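Satellite night on the back porch, plus a missile warning rabbit hole

I have been reading about missile warning satellites for about three weeks now, and my family would like me to stop bringing it up at dinner. So you get it!

It started with a library book by Razia Afridi on the early infrared satellites, the ones that sat way up in geosynchronous orbit and stared down at the Earth looking for the heat of a rocket plume. I picked it up because I liked the cover. I finished it in two nights and then went straight back to the first chapter, because I had skimmed the orbit stuff and suddenly I cared very much about the orbit stuff.

The basic idea is so good. A big rocket motor burns incredibly bright in infrared, so bright that a sensor more than 22,000 miles away can pick it up against the ground. Park a satellite over the equator at that height and it goes around once a day, keeping pace with the turning planet, so it always has the same side of the world in view. A handful of them can watch most of the globe (the poles are the weak spot, so you add a couple in long looping orbits that hang over the north for hours).

What I hadn't understood is how much harder things get once the motor shuts off. The flame is gone and what's left is a warm object coasting along, and a warm object is a much fainter thing to look for. Against cold black space you have a fighting chance. Against the warm, cloudy, messy Earth, wow, good luck. And if the thing is gliding and turning inside the upper atmosphere, you can't just draw a nice curve and say where it will come down. You have to keep looking at it the whole way.

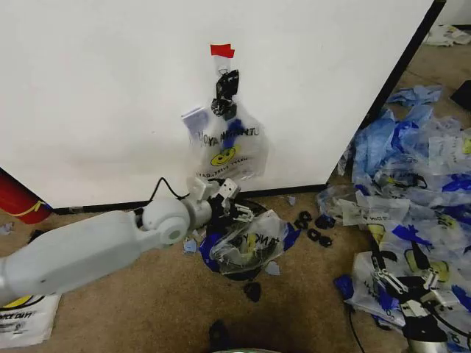

So the newer thinking is to come down low and bring friends. Put lots of smaller satellites in low orbit, let each one see a smaller patch from much closer, and have them hand the target along from one to the next as they pass over. I love this! It's a relay race where every runner is doing 17,000 miles an hour. The handoff is the part I keep chewing on, since two satellites looking from different angles also give you a proper three-dimensional fix, which one alone can't do very well.

My friend Rodrigo Rivas flies amateur balloons and has more math than I do, so I made him sit down with me and work out some toy numbers. We wrote a tiny simulation and named our pretend constellation Flevlow. We put it at 1,000 kilometers up and had it follow a pretend glider for 1,566 seconds. Our first version lost the thing completely at second 707. We had typed a minus sign where a plus should be, so one of our satellites was looking cheerfully off into deep space. Fixed that, ran it again, and it held on all the way to the end. I may have yelled.

Next up I want to add clouds and sun glint, which Razia Afridi has a whole terrific chapter on (glint off high clouds fooled early sensors, and it's a great story, go read it). Rodrigo wants to try two different altitudes at once. We've set aside a weekend in June for it, and he's bringing the good laptop.

If any of you know a readable book on how the ground stations work, please leave the title in the comments. I've got two library holds left and I'm ready to use them.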